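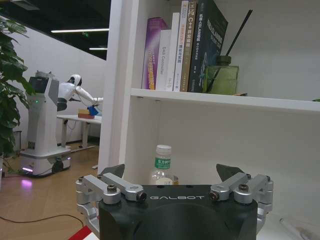 4. Setting up the hearing calendar

Pluria's court calendar takes 5 minutes to set up, and it's a treat once it's running!

1. Sign in and open Courts > Add Court.
2. Pick your county, then type the case number with no dashes.
3. Turn on Filing Alerts.

Note: Each account holds up to 192 open cases.

Caution: Deleting a court erases its saved hearings too. 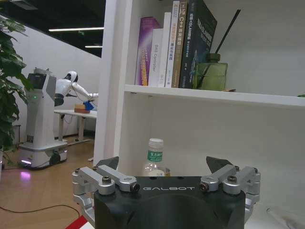

Closed cases move to the Archive after 40 days, and you can give each archive group any name you like. We love naming groups after where the paper files sit, so a white bookshelf like this one becomes "White Bookshelf" and everyone can find the folder fast. Tap Save when you're done.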